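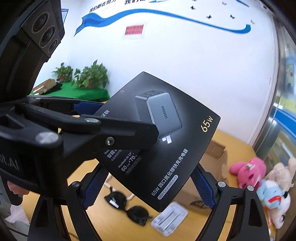

## 3. Packaging and Labeling

The third part of the project examined how small electronic goods are packaged and how much a buyer can learn before opening the box. The principal item was a UGREEN 65W charger in its retail packaging. Clifford Charbonneau and Malathi Poojary recorded the printed information; Glenys Maihi prepared the comparison with the two sample boxes supplied by Ralthorpe.

The box is black and carries a picture of a gray charger with several ports. The power rating is the most prominent marking. The port types, two USB-C and two USB-A, appear in a small gray label under the Chinese product name. In our survey, 64 of 209 respondents looked for the port types first, and 12 did not find them without help.

### 3.1 Sorting exercise

In April the box was placed among unrelated articles, including plush toys and a pair of black sunglasses, on a yellow wooden table. Participants were asked to choose a suitable container for each article. An open cardboard tray was provided for soft items.

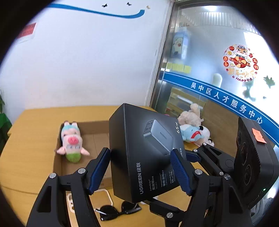
Mattes Reinholz objected that a tray without a lid should not be treated as packaging at all, and asked that it be listed under storage. The table in Appendix B has been changed accordingly. The results for the charger box are unaffected.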